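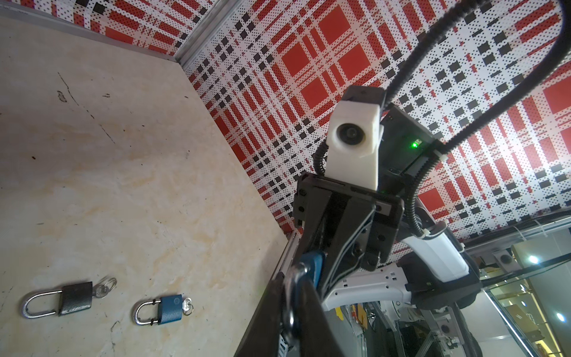
How long does it take to get a two-arm cell back into shape once its grip starts to drift? About 11 hours spread over a couple of shifts, if you follow the new upkeep routine Trekberg is releasing this September.

I'm Femi Ogbonna, and I look after the two-arm cell at our Bresavholm shop. For a good while my way of fixing it was to tighten whatever looked loose and hope for the best. That got old! So we wrote everything down, tried it on our own cell, and now we're giving it away to anyone who runs a similar setup. We call it the Evari routine.

It starts with cables. I go along each arm by hand, from the base up to the wrist, with the power off, and check every tie and every bend in the conduit. Then come the finger screws, then the wrist cameras (wipe the lens, check the bracket, redo the calibration). The whole list has 32 checks, and most of them need a hex key and a rag.

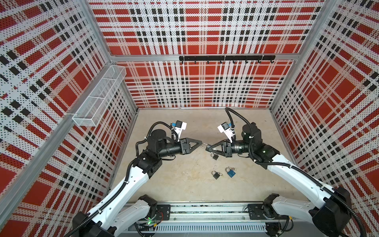 Calibration is where I've spent most of my time, and it's the part I'm happiest with. Each arm can look fine by itself and still be a hair off from the other one, so the last checks in the routine always use both arms on one job. I like padlocks for this – a small silver key held in one gripper, with its tip brought right up to the fingertips of the other, will show you a bad offset faster than any test block I own. If the tips don't line up, go back to the base bolts before you touch the software.

We repeat the full routine every 3000 cycles. Our first log ran to 382 entries, and reading back through it is how we worked out which checks could be dropped and which had to stay. 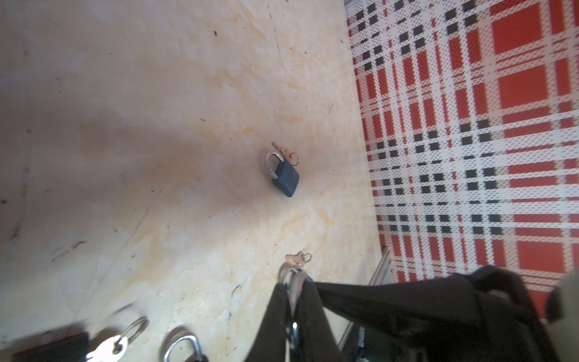
Finger pads stayed, for sure. They wear on the inside edge first, and you'll feel it with a thumbnail well before you see it. We swap both pads on a gripper together, then run the closing test again with the new ones on.

Darko, our parts supplier, will stock a pad and screw kit to go with the routine. The checklist itself is free from Trekberg, and I'm walking people through it on the Bresavholm shop floor on Wednesday – bring your own hex keys if you can.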